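Workshop notebook, November
Changing room lockers, continued

10:10. Picking this up from the last entry, where I left it at "shelf heights, see later." Later has arrived and I have less faith in the shelf than I did.

For anyone joining now: the Jandton shop wants everybody's outdoor shoes off the changing room floor before the snow comes. The plan that came over from the Litirden site says the lockers we already have will take it, with a fixed place for each thing. Shoes low, bag next to or under them, bottle up top, coat in the tall section. They say changeover at the start of a shift takes under 10 minutes for a full crew once people are used to it. I don't believe that number yet. Their room is wider than ours and they have benches on both sides. We have one bench and a radiator.

What I can test without a crew is whether the stuff goes in, whether it stays put, and whether you can get it out again without emptying everything else first. I am doing it with one pair of black work shoes, a soft black bag and a bottle with something in it. I had wanted boots as well but the only ones on hand were too big to be fair to anybody.

Bottle first, since that one is easy. Upper shelf, pushed to the back on the right. It stands. You can reach it without bending and it doesn't rattle when the door is shut with a normal hand. If you slam the door I expect it will go over, and people slam doors at the end of a shift. Litirden says they have had no spills. I would like to know who was keeping track. A lip on the front edge of the shelf would settle the question for the price of a strip of angle and two rivets. Put that on the list, low priority.

Then the bag. The plan drawing has it sitting upright like a suitcase in an advertisement. A soft bag doesn't do that. Let go of it and it slumps against the back and spreads over the floor of the locker, and whatever you wanted to stand beside it is now standing on it. I tried folding the straps under. It helped a little and I would not do it every morning. A hook under the shelf is the obvious fix, but then the bag hangs in front of the shoes and you are back to taking one thing out to get at the other.

Shoes. Two ways of carrying them were tried, by the heel and by the toe. By the heel you keep the opening upward, so nothing falls out, and the shoe goes in toe first and sits flat. By the toe you can put it in heel first, which leaves the toe facing you and lets you pull it out again later with two fingers. The Litirden sheet says by the toe. The drawback is laces. With the laces undone they bunch across the top and the ends swing wherever they like, and one of them will find the edge of the divider or the door. I would rather people tucked them in first. I would also rather people wiped their feet, and I know how that has gone.

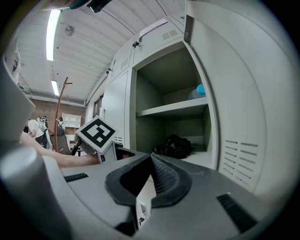
Gray metal lockers, one compartment open. 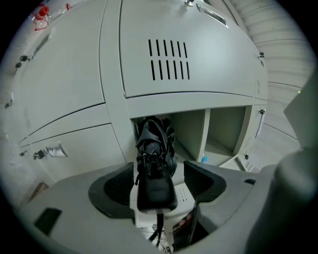

Second point on shoes: width. A cubby that takes one shoe comfortably is not the same as a cubby that takes a pair. Side by side, a medium pair goes in if you angle the toes a bit. Sole to sole they go in easily, but then one sole is facing up and the grit ends up on whatever comes in next. One shoe to a cubby is the tidy answer and it costs you both cubbies, so the bag has to go somewhere else, and the only somewhere else is the section where the bag already wouldn't behave. The drawing gets around this by showing small shoes.

I asked for the drawing at a larger scale and got the same drawing, larger.

10:40. Smell and damp. The note from Peltonen (they did the refurbishing of the bank, before my time) makes a good deal of the ventilation. There are slots near the bottom of the doors and small louvers on the upper ones. Fine. Slots low and louvers high ought to give some draft if the air has a path between them. With a shelf in the way and a bag lying against the back, how much of a path is left? I have no idea and neither, I suspect, do they. "Fully ventilated" in that note seems to mean that there are holes in the doors.

The cheap test: weigh a wet rag, leave it in the lower section overnight with the door shut, weigh it again in the morning. Same rag on the open bench for comparison. Then repeat with the bag in. I am going to soak it to 1000 grams including the rag, which will need a big rag and a tray under it. Somebody suggested a strip of tissue in front of the slots to see if it moves. It will move, because the person holding it is breathing. I'm not counting that one.

If the rag in the locker is still close to its starting weight after a night, then wet shoes will be wet shoes in the morning and the changing room will smell the way it did in the spring. In that case a drying rack by the radiator is better than any amount of fixed places, and we should say so early and not after labels have gone on.

Labels. Still arguing about these. The plan calls for a number on each door and a little picture inside for each thing. I am fine with the number. I can't see grown people needing a drawing of a shoe to know where the shoe goes, and if the place is a bad place they will ignore the drawing. The label tape we have is the Lavitz stuff, which let go of the painted cabinets in the grinding bay inside one summer. It may do better indoors on a clean door. I'd want to see it stay on one door for a month before we buy enough for all of them. Degrease first, obviously, and not with the blue spray, which leaves a film.

Latches. Worked each one in the trial section ten or so times with gloves on and with gloves off. No trouble without gloves. With winter gloves the latch is small enough that you end up hunting for it, and the natural thing is to leave the door ajar. A door left ajar in our room is a shin at best. The door swings wide and in a narrow aisle two people with open doors facing each other can't pass. The Litirden crew don't have this problem because of the wider room, see above, and it is the part of their timing I trust least. You can't just carry a time over from one room to another.

I did a dry run of my own. Came in at the door with shoes in one hand, bag on the shoulder, bottle under the arm. The hands run out. You have to put something down, and with the bench behind you the floor is closest, so the shoes go on the floor. That is the exact thing we are trying to stop. Tried it again with the bottle inside the bag. Better until you want the bottle on the shelf, when you have to open the bag to get it out, and the bag is on the floor.

Order that worked best for me, for what one person's morning is worth:

Open the door all the way first, with nothing in the hands if you can manage it.
Bottle up top.
Shoes in, laces tucked, heel first.
Bag last, pushed down and back.
Door.

Taking out goes the other way around and is fine, except that the bag has to come out before you can see whether you have both shoes.

Money. The request for extra shelves, hooks and tape is in as number 2691 and is sitting in the queue. I have asked for it to be held, not canceled. If the rag test comes out badly then half of what is on it is the wrong stuff. I also crossed out the inserts. Plastic trays sized to "a standard shoe" are a way of buying something that will be in the scrap bin by spring, and they would cover the floor of the locker, where I want air.

What I would agree to today: fit out 8 lockers and no more, at the end nearest the door. Put people in them who have different sized feet. No pictures inside. Number on the door in paint marker until the tape proves itself. Lip on the shelf for all of them, since the angle is already in the rack. Hooks in half, so there is something to compare. Leave it for the month and then ask the people using them, separately, before they have talked each other into an opinion at lunch.

What I would not agree to: anything that starts with "Litirden found." They may well be right. Their sheet has no mention of how many people were timed, what they were carrying or what the weather was doing. Mine is one person with one pair of shoes, and I'd ask you to hold that against me just the same.

11:25. Rag soaked, drained, weighed. It took more water than I thought and the tray is the cake tin from the break room, which will be washed. Bench rag is by the window, and I have shut the window so it doesn't get a breeze the other one can't have. Radiator is off at the valve. Please leave it off until the morning weighing, even if it's cold in there. Coats on.

Still open:
Size of the largest boots on the night crew. Asked twice.
Whether the divider comes out. It looks fixed. Check for screws before anybody drills.
Cleaning. Who does the floor of each locker, and how often. The plan says "users," meaning it won't be done.
Bench on the radiator side, a narrow one. Measure with the doors open, not closed.

Morning weights go on the next page.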